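Munstead Building Services Newsletter
Issue date: 9/14/25

Humidity control in the Droline wing: first-season results and what changes for winter

The humidification retrofit in the Droline wing has now been through one full cooling season. This item covers the readings, the faults we logged, and the settings that will apply when the boilers come back on. Readers who only want the new setpoints can skip to the end.

The wing has always been difficult. It was built as storage, converted to workrooms later, and never given a proper vapor barrier on the north wall. In winter the old air handler pulled in cold outside air, heated it, and sent it into the rooms with almost no moisture added. Relative humidity in the low twenties was normal by the second month of heating. Wood furniture opened at the glue lines, doors that stuck in summer rattled in their frames, and static complaints arrived almost daily.

Solid wood does not respond to temperature in any way that matters indoors. It responds to moisture content, and moisture content follows the relative humidity of the air with a lag. A thin board catches up in days. A thick tabletop can take weeks, and its faces will get there well before its core. Movement is mostly across the grain, so a top built from many narrow pieces still gains and loses width as one panel. The finish slows the exchange but does not stop it. If the top face is sealed and the underside is bare, the two faces move at different rates and the panel cups.
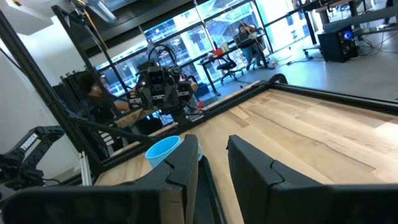 Light wood tabletop with the grain running lengthwise, and a light blue plastic cup.

The retrofit put one Ritico steam humidifier on the supply duct, with a high-limit sensor downstream and a room sensor in each of the 13 workrooms. The room sensors report to the building controller, which averages them after throwing out the highest and the lowest. We chose steam over an evaporative pad for two reasons. Output can be modulated in small steps, and there is no standing wet media to clean. The cost is electrical load, and the cylinder has to be replaced as scale builds up on the electrodes.

Summer is not the season the unit was bought for, but it was useful for commissioning. The humidifier stayed locked out for most of July while the cooling coil did the opposite job. We used the time to check sensors against a calibrated reference. Two read high and were replaced. One read correctly but had been mounted directly over a copier exhaust, and it has been moved to the opposite wall.

Three faults were logged. The drain pump tripped on overload after a run of short cycles, and the minimum on-time has been lengthened. The high-limit sensor cut the unit out on a mild morning when supply airflow had dropped below design – the filters were loaded, and the alarm for that had been left disabled after a previous service. The alarm is back on. The third fault was a communication dropout on the controller side that cleared on restart and has not come back. Bautista, the service contractor, has the logs.
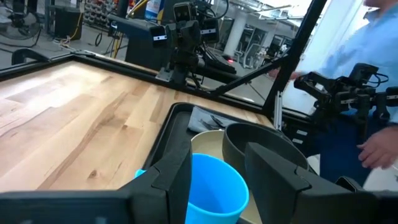 Airflow deserves a separate note. A humidifier can only add what the airstream will absorb before it reaches the first elbow. Below a certain flow the steam condenses on the duct wall, and the result is a stained ceiling tile and a damp filter bank. The interlock now requires 30 seconds of proven airflow before steam is allowed, and it drops out at once when flow is lost. Filters in the Droline wing move to a fixed replacement schedule. Pressure-drop readings will still be taken, but they no longer decide the date.

Occupants can help by leaving the corridor doors closed. The corridor is on a separate handler with no humidification, and an open door pulls the nearest room down by several points within an hour. Please do not bring in portable humidifiers. They skew the room sensor, the controller backs off, and every other room goes short.

Settings for the heating season

Room setpoint: 38 percent relative humidity, reset downward as outside temperature falls, to protect the north wall from condensation.
Duct high limit: 80 percent.
Cylinder inspection: every 125 run hours until the scaling rate is known.
Furniture clearance from supply grilles: 30 inches.

Work orders for splitting or cupped furniture should give the room number and say whether the piece stands near a grille or an outside wall. Requests for sensor data go to the Munstead controls desk, extension 145.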